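Search the archive
Enter keywords
Go
Advanced search

List: Predham building users
Subject: Re: Clearing the big room at Dotham, what goes in which bag
Date: May 2021

Dear all,

Thank you for the many replies to my message about the big room. I try to answer everything in one mail, and I beg your pardon if my English is too formal in places. I quote first the message to which I answer, so that the people who joined the list later can follow.

> Could somebody please say clearly what to do with the soft plastic? On
> our floor we have filled 2 sacks already and they are very big but they
> weigh almost nothing. The Rumari sheet says "mixed light packaging" but
> the man on the phone told me that film must be separate. Also, are the
> office chairs going or staying? I saw a mail which said both.
>
> Abdel Hamid office, second floor

The soft plastic first. I telephoned Rumari yesterday and the sheet is an old one. Film, bubble wrap and the covers from the new chairs go together in the white sacks, and nothing else goes with them. Hard packaging, such as trays and bottles, goes in the containers in the yard. If you have already mixed the two, please separate them before June, when the new contract begins. A mixed sack will be left standing at the door, and we will have to carry it up again.

Please do not press the sacks until they split. I know it is tempting, as they take so much place for so little weight, but it is easier to tie them a little early and open a new one. We have a roll of 300 in the cupboard beside the stairs, so there is no need to be economical. 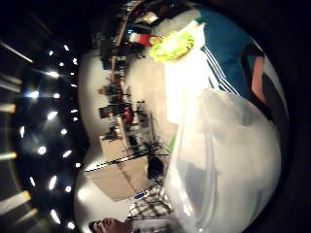

White sack in the big room, desks and chairs behind.

Now the chairs. Both mails were correct, but they spoke of different chairs. The dark office chairs which stand with the desks in the big room are staying. The ones going are the folding chairs from the Predham meeting room, and they have a strip of tape on the back. If a chair has no tape, kindly leave it in its place, also if it is ugly or makes a noise.

For the desks, I ask only that the tops and drawers be emptied. Last time we found 2 drawers full of cables and one with a lunch box, which I will not describe. Small things without an owner can be put on the shelf, and I will keep them there until June. Please take your own bags and cushions home before the floor is washed.

About the cleaning materials: sponges and cloths are not to go in the white sacks, also when they are made of plastic. Put them in the ordinary bin. If yours is still good, rinse it and leave it by the sink.

Somebody asked what the removal costs. The invoice for the whole building is 2,922, and it is divided by floor as before. It does not become cheaper if we have fewer sacks, I asked this too.

If I forgot a question, please write again to the list and not only to me, so that the others can read the answer.

With kind regards,
Dotham building office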